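So my aunt left me in charge of her paperwork. All of it! She's fine, she's 81 and still mows her own yard in Bromdale, but back in May she handed me a shoebox and said she wanted her obituary written while she could still fix the spelling.

I'd never written one. I figured I'd read a few and copy the shape, and I ended up going through 153 of them in the back issues at the Bromdale library (the newer ones are on a screen, the old ones are in binders that smell like a basement). You start to have opinions after a while. I like the ones that mention a job in plain words. "He drove the bread truck to Gumede and back." I could read those all day.

## What the paper charges

The paper charges by the line, and my first draft came out way too long — I had her whole bowling career in there. She read it at the kitchen table with a pencil and crossed out nearly half. The bowling stayed. Her two years at the Grekeo office went, and so did the word "beloved," which she says is for dogs.

The funeral home over in Genby will put a longer version on their website as part of the package, so we're doing 2 versions, short for print and long for online. If you're doing this for somebody, ask about that first. I wrote the long one and then had to chop, and I think going the other way would have been easier on my nerves.

## Stuff she wants in it

- Her full maiden name, spelled right. Her sister's notice had it wrong and she's still mad.
- All 5 grandkids, oldest to youngest, no nicknames.
- The hymn she wants, plus the one she doesn't want under any circumstances.
- A line about her knitting, but a short one. She said "she knitted" would do it. We settled on "she knitted for anyone who stood still," and she laughed, so it's in.

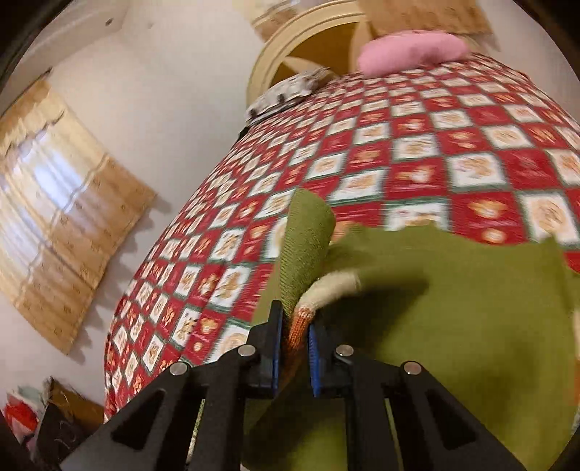
## Where it stands now

Draft 3 is in the shoebox with the insurance papers and a copy is on my laptop. She still wants to change the part about church, and she can't decide between asking for flowers or donations to the library. I told her there's no rush. She told me to leave a blank for the date and quit fussing, then sent me home with half a pound cake.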